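Stisix Play Rooms, Plandov
Toy and Play Area Safety Checklist, with comments
Monday, November 22, 2021
Checked by: Hanneke Visser
Rooms: Front room, quiet room, hall cupboard

1. Small parts
Under-threes shelf put through the choke tube. OK.
Comment: One doll shoe fit inside the tube and was thrown out. Ida has asked for the tube to hang by the sink again so that whoever opens up can find it.

2. Building blocks
Edges, studs, cracks, bite marks. OK.
Comment: Two blocks with split corners removed. The rest can stay out. Older sets with faded color go in the next wash and get looked at again when dry.

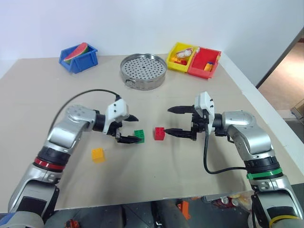 Can a cracked block be glued and put back?
Cracked blocks go in the trash. Glue lines open up again in the wash, and the broken edge can be sharp enough to cut a lip.

3. Cleaning
Log filled in for every day open. NOT OK.
Comment: Two days blank. Teun Koster was on shift for one of them and remembers doing the wash but not signing. Please sign before you leave. Mouthed toys go straight to the dirty tub and do not return to the shelf the same day.

4. Storage and bins
Rims smooth, no splits, nothing stacked above child height. OK.
Comment: Lids with hinges were taken off last February and should stay off. Pretend food and kitchen items are stored together. Check metal pieces for burrs by running a cloth along the rim; if it snags, take the piece out.

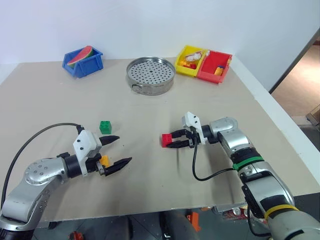
Pieces taken out go on the top shelf of the hall cupboard with a tag showing the date and your initials. Valentyna Semeniuk goes through that shelf and decides what gets replaced.

5. Furniture
Tables steady, screws tight, corners covered. ACTION.
Comment: One corner cover missing in the quiet room. Bookcase wall strap is loose and needs a longer screw. Keep children off that side until it is done.

6. Outlets and cords
Covers in place, blind cords tied up. OK.
Comment: Cord cleat at the front window is set 60 inches from the floor. Leave it there.

7. Exits
Door clear, gate latch closes by itself. OK.
Comment: Latch sticks in cold weather. Oiled.

Open items
Corner cover, quiet room: Abhishek Chauhan
Bookcase strap: Abhishek Chauhan
Missing log entries: Teun Koster
Copy to: Sofia Mendes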